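Clasiston swap shop is back, and it's got longer tables

24 Apr 2018

Well, it's happening again! The Clasiston swap shop opens its doors this weekend in the old chapel hall on Zoëga Lane, and I've been going on about it to anybody who'll stand still long enough. If you missed the first one in December, the idea is dead simple. You bring things you don't want, you take things you do, and no money changes hands except for tea and cake (and the cake is worth the money, I promise).

I popped in on Halfdan Ketilsson yesterday to get the details, as he's the one with the keys and the clipboard. He tells me there'll be room for 200 people at a time, up from whatever we squashed in last winter when the queue went out past the bus stop and my feet went numb. They've borrowed trestles from Stirnbridge School and the clothes are moving upstairs, so you won't be trying on a coat with somebody's elbow in your ear.

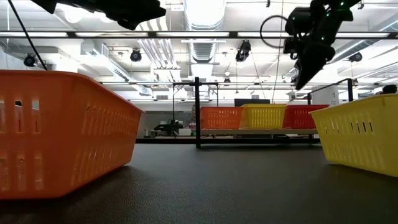 Sorting was the big grumble last time. Everything went into one heap by the door and if you wanted children's books you had to dig under the saucepans, which is how I came home with a saucepan. So this year there's a drop-off slot the evening before, from five until eight, and everything gets split up before the rest of us are let loose on it. Slatted plastic baskets like the orange and yellow ones are just the job for toys and small kitchen bits, as you can get a peek through the sides before you start rummaging. If you've got any going spare at home, Halfdan would love to borrow them, but do put your name on the bottom!

Now, what to bring. Clean clothes, shoes in pairs (you'd think that didn't need saying), books, games with all the pieces, crockery, garden tools, curtains, wool. They'd really like more men's things, which were all gone by eleven last time. Please don't bring mattresses, car seats, paint or anything with a gas bottle. Plug-in stuff is allowed this year, and that's new. Skarphéðinn Juhl is a proper electrician and he'll be testing lamps, radios and so on at a bench near the stage. Anything that fails goes home with you, so don't see it as a cheap way round a trip to the tip.

I asked whether there's a limit on how much you can carry off and there is, sort of. You get a token for each thing you hand in, up to 30, and a token is good for any one item, big or small. I did point out that this means a teaspoon gets you an armchair. Halfdan just laughed and said they'd see how it went.

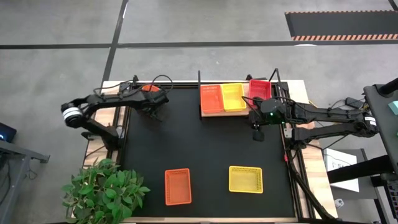 There's also going to be a mending corner, which I'm more excited about than is probably normal. Mikkel Ásgeirsdóttir is bringing two sewing machines and will do hems and zips while you wait, and Aksel Holst says he can sharpen knives and shears if you wrap them up safely for the walk over. Both are free, though there's a jar out for the hall roof. The roof fund needs 1000 pounds by the summer and it's halfway there, with 500 already in the bank, so chuck your change in if you can.

Doors open at ten and close at three. Parking is hopeless, so walk if you're able, or use the field behind the Feltuvix garage as long as it hasn't rained. There's a ramp at the side door and a lift up to the clothes, and dogs are fine on a lead. Whatever's left at the end goes to Þórarinn Egilsson, who runs the charity shop in Stirnbridge and has a van coming at half past three.

If you can spare an hour to help set up or wash cups, ring the hall or leave a note in the box by the front gate. I'm on teas from ten until noon, and after that I'll be upstairs fighting you for the coats.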